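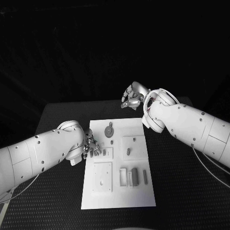 Jarmila Hrnčiar wrote back after my last update to say the film sounded lovely, but was it still a Christmas film if nobody mentions Christmas until page 30? Fair question! We've moved the tree lighting up to page 7, and the whole opening is better for it.

So, where we are as of 08/11/2024. Snow Over Humgate has a locked script, a director and most of a cast. The two leads read together in April and I'd have signed them on the spot (I more or less did). We're still looking for the grandmother. The actress we wanted took a series, and I'd rather wait a little than settle, because she has the best scene in the movie.

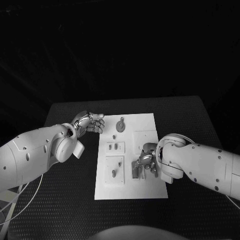

The songs are coming along too. Isaksson has turned in 5 demos, and 2 of them are good enough that I've been humming them in the car. The duet in the bakery needs a new bridge - it goes very high very fast and our lead is an alto.

Money next. We're under on locations, thanks to Wosumside letting us have the town square for free as long as we're gone before their own market opens. We're over on costumes. I've asked for cheaper coats and I'll send the new figures once I have them.

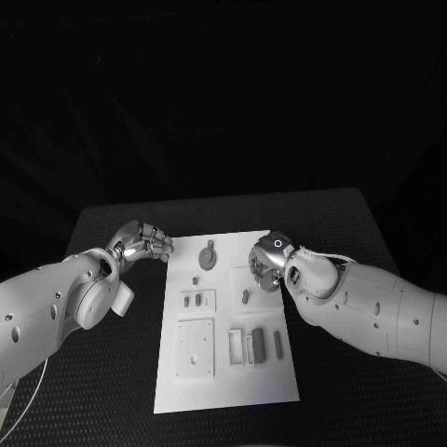

Plurkska would like to stream it the first week of December, and they've asked for a trailer earlier than we planned. I said yes, so the editor starts before the shoot wraps. It'll be tight, but she's happy with it and so am I.
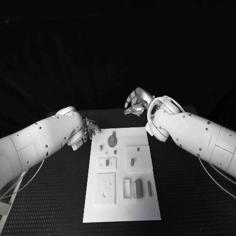
What I need from you

A yes or no on the second payment, and your notes on the new ending. The sleigh stays unless you really hate it!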